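Six months with the Nonirent faux hydrangea
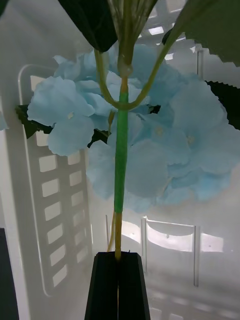 The pale blue, with the green tape on the stem.

I have killed four real hydrangeas. The last one went in a pot by the back door and had given up by the end of the summer, in a year when it rained more or less continuously, so I can't even blame the hosepipe. After that my sister-in-law suggested artificial ones, in the tone people use to suggest a bungalow.

So, the Nonirent single-stem hydrangea, in pale blue. I bought mine from the homewares place in Paltbridge, the one that used to sell carpets. They do it in a cream and a dusty pink as well. The pink is the colour of a sticking plaster and I'd leave it where it is.

The flower

The head is the best thing about it. It's a big, generous cluster of fabric petals in a light sky blue, a bit darker down in the folds, and a few of them have small yellowy-white centres. I'd expected every petal to have a dot in the middle, like a sheet of fried eggs, and was pleased to find they'd held back. From the sofa it passes. From the dining table it passes if you're talking to somebody. My neighbour Ilze Baranauskienė, who grows the real thing to a standard I find quite hurtful, leaned in to smell it and then didn't mention it for the rest of the visit.

It comes squashed. You're meant to fluff it, and the leaflet says to do this "with love", and says nothing else. I used my fingers for a bit and then the hairdryer on cool, which was better. Start with the petals at the outside and don't tug. One came off in my hand on the first evening and went back on with a dab of fabric glue. None since.

The leaves

Dark green, and a decent dark green too, not the toothpaste shade you get on cheaper ones. They frame the head well enough once you've persuaded them. Out of the box mine all pointed the same way, as if there were a strong wind coming from the kitchen. Bend them at the base. If you bend them halfway along you get a crease, and the crease stays.

The stem

Now we come to it. I have looked at this stem for longer than I've looked at some of my relatives. It is a yellowish tan at the bottom, then there's a stretch wrapped in bright green that looks like florist's tape, and above that it goes back to a sort of tan-olive. Three colours on one stalk, and the bright green doesn't match the leaves or anything else that has ever grown. A couple of curved green branches come off near the top, which are nicely shaped, and then a bundle of thin green stalks goes up from a little knob just above them. That part is hidden once the thing is in a vase. The tape may or may not be, depending on your vase.

In clear glass it's hopeless. I tried it in the tall one we got as a wedding present and it looked like a wiring job. In a brown stoneware jug you lose everything below the leaves and the problem goes away. Measure before you buy a jug specially, as I did, twice.

You can rewrap it. Faustine Boyer at the flower shop sold me a roll of tape in a duller green and showed me how to stretch it as you wind so it sticks to itself. Took me most of an episode of something. It's a clear improvement, though I do feel that having paid for a flower I shouldn't have to finish it.

Living with it

Dust is the main thing. Mine sits on a shelf above a radiator and by May it had gone from sky blue to something closer to Tuesday-morning grey. A soft make-up brush gets most of it out. I've read that you can put them in a bag with salt and shake, and I haven't, because I like it more than that. I wouldn't wash it. A friend, Kristaps Luik, rinsed his under the tap and says it dried the shape of a bath sponge.

No fading so far. It gets sun until mid-morning, so I'll know more after next summer.

It does fall over in anything light. The head weighs more than you'd think and the stem weighs less. I put 200 grams of dried chickpeas in the bottom of the jug, and that was the end of that. They also hold the stem at whatever angle you choose, so you can have it lolling slightly to one side, as real hydrangeas do when they're thinking about dying.

Against the others

I also had the Vement one on loan from a colleague for a few weeks. Better stem, all one green, and you could put it in glass without shame. The head is smaller and every petal is exactly the same blue, like a school jumper. The Urbonaitė is lovely and costs 33 pounds a stem, and you need at least three before it stops looking like an accident. For that money I could kill real ones well into retirement.

Price

I paid 23 for mine, which felt like a lot at the till and feels fair now. Under twenty and I'd have been cheerful about the stem.

Would I buy it again? Yes, and I've ordered a second in the cream for the landing, where it's dark. Have a jug ready, and budget for a roll of tape. If your vases are all glass, get the Vement and put up with the jumper.

Good: the head, the shading, the leaves once bent.
Less good: three-tone stem, arrives flat, leaflet written by a poet.

Comments

Kaja Rimkutė: Try a steamer on the petals, held well back. Much quicker than the hairdryer, and it sorted out a crease in one of my leaves as well, mostly.

Fouad Younis: I've got the pink. I like the pink.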